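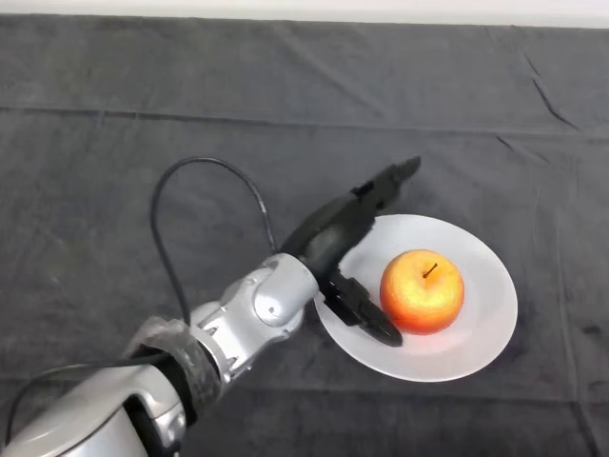 The black two-finger gripper with an apple on a plate, one of the test jobs at Grelik.

I got to Grelik a little after 3 in the afternoon, and Macarena Miranda was already talking about fruit before I had my coat off. "Everybody wants to show you a robot stacking blocks," she told me. "Blocks are easy! Give me something round and shiny that rolls when you poke it."

She and Dénes Bárány have spent the time since December comparing two grippers on the same arm, the Arroyo and the Tinham. Each one gets 100 tries per object, and there are 14 objects on the list (the apple is Dénes's favorite, the teaspoon is everybody's enemy).

So who's winning? Macarena laughed at me. "Depends on the day. The Arroyo closes faster, and I love that. But it came in low on the plate 13 times and pushed the whole thing sideways."

Dénes likes the Tinham better, mostly for how gently it closes. "You can tell it to stop and it stops," he said. "With the other one I'm always a bit nervous." His real gripe is cables. He wants enough slack for the wrist to turn, but every extra inch is something to snag - and he has rerouted the things more times than he'd like to admit.

I asked about the controller too, as I'd heard they were switching to Trestilden. They are, sort of. Dénes has it running on the bench and says the menus are a mess but the timing is great. Macarena hasn't touched it yet. "I'm not changing two things at once," she said. "He would. I won't."

They still have three objects to go, and the teaspoon is one of them.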